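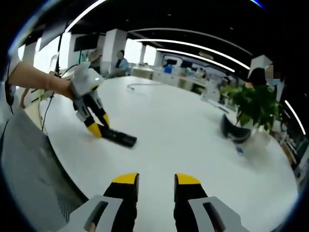
Shared Tables: New Arrangements for the Second Floor

Print this page | E-mail this page

The Office of Workplace Services has completed its review of the shared tables on the second floor of the Salinas Building. The revised arrangements take effect on Feb 1, 2023, and apply to all staff, visiting staff and contractors who use the white tables in the open area.

The review began in December at the request of several departments. Staff reported that cables and small personal items were often left on the tables between bookings, and that the next group had to clear the surface before work could begin. The office received 71 written comments. Most asked for clearer rules on what may stay on a table and what must be put away.

Under the revised arrangements, each group is asked to clear its table in the last 5 minutes of its booking. Cables should be coiled and returned to the drawer unit by the window. Headsets, cases and other small items may not be left overnight. Items found after closing will be labeled with the table number and taken to the service desk, where they will be held until the end of the following month.

Potted plants will remain on the tables. They are watered under the building's contract with Vakier and should not be moved to the floor or to the window sills. Staff who need the full surface for a session may ask the service desk to have a plant taken away for the day.

The mesh-backed chairs belong to the open area and should not be taken into meeting rooms. Additional seating for large groups can be requested through Jaltley, the room booking system, when the table is reserved.

A budget of $380 has been approved for cable ties, labels and storage trays. Departments that need trays of a particular size should write to Leonie Seidel in Workplace Services. Questions about bookings should be directed to Saskia Katene at the service desk.

The full text of the arrangements is posted beside the second floor elevators.

Print this page | E-mail this page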